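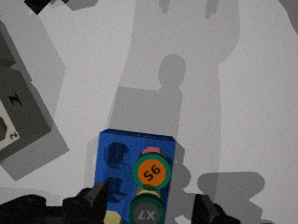 The orange disc marked S6, on the blue block.

Ticket: Nightly backup stops before it finishes, Clutton office
Opened: 30 December 2025
Opened by: Orvokki Miettinen
Priority: Normal
Status: Closed

Original report

The nightly backup from the Clutton file server to the storage box in Urkden has not finished since before the holiday break. It starts on time, copies for a while and then ends with "destination not available." The total to copy is 440 GB, which has not changed much since March. The smaller backup of the accounting folder goes to the same box and finishes normally.

I have restarted the backup service and run the job by hand two times. Both runs stopped the same way. Nobody in the office has lost any files. I would like this fixed before people come back and start saving large projects again.

Reply from Stivska support

Please send the job log from the last failed run and the event log from the storage box for the same hours. Also let us know whether the job always stops at the same file, and whether the box can still be reached from Clutton right after the failure. Please leave the job schedule as it is for now.

Reply from Orvokki Miettinen

Both logs are attached. The job does not stop at the same file. The first manual run ended inside the drawings folder, and the second got past it and ended in old email archives. I checked the free space on the box and there is plenty.

After the second failure I tried to open the box's admin page from my desk and it did not load. I went to get the serial number from the paperwork, and when I came back the page loaded with no trouble. I did not restart anything in between. 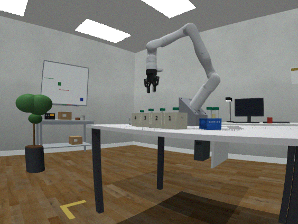

The accounting backup ran again overnight with no errors. It is a short job, so it may just be finishing before whatever goes wrong has a chance to happen.

Reply from Stivska support

Thank you. The storage box did not restart and the disks report no errors. Its log does show the network port going down and coming back up during each failed run. The backup program treats that as a lost destination and gives up instead of waiting.

Please try these steps in order and run the job after each one:

1. Replace the network cable between the box and the switch.
2. Move the box to a different port on the switch.
3. Turn off the energy saving setting on the box's network port. It is under Network, then Advanced.

If you change more than one thing at a time we won't know which one mattered.

Reply from Orvokki Miettinen

I drove to Urkden to do this in person.

Step 1: New cable installed, taken from a sealed bag. Job failed. The port went down and came back as before.

Step 2: Moved the box from port 2 to port 8. Port 8 was labeled for a printer that is no longer in use – I checked with Jakubowski, who did the original wiring, before unplugging anything. Job ran much longer than before but still failed.

Step 3: The energy saving setting was on. I don't remember turning it on, and our setup notes from March list it as off. The box did install an update in December, so the update may have reset it. I turned it off, saved, and went back into the menu to make sure it had stayed off. 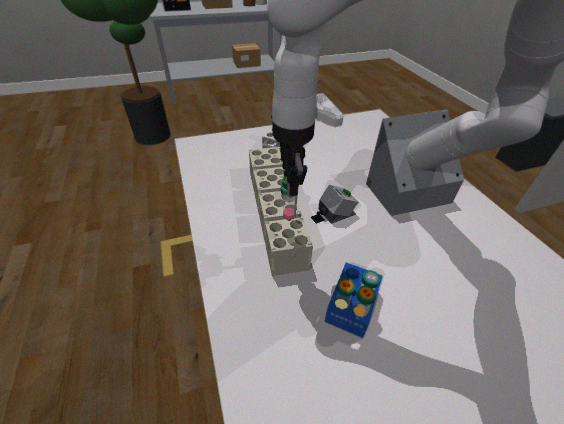 I started the full job again before leaving and watched the log from home. It passed the point where the earlier runs had stopped, and the port stayed up. In the morning the job was marked complete, with two warnings. Both warnings are for temporary files that were open on the server, and I am not worried about those.

I also restored one of the larger drawings to a test folder and compared it with the original. It opened normally and the size matched.

Reply from Stivska support

Good. Please leave the box on port 8 and let the regular schedule run for a few nights before you change anything else. We also suggest setting the job to retry when the destination goes missing. The option is on the second tab of the job settings and it is off by default.

Reply from Orvokki Miettinen

Retry is on. The scheduled runs since then have all finished, and the port has not dropped again. I relabeled port 8 and added the energy saving setting to our list of things to check after an update. The old cable is in the bin by the switch with tape on it, and I will test it on my next trip to Urkden.

OK to close.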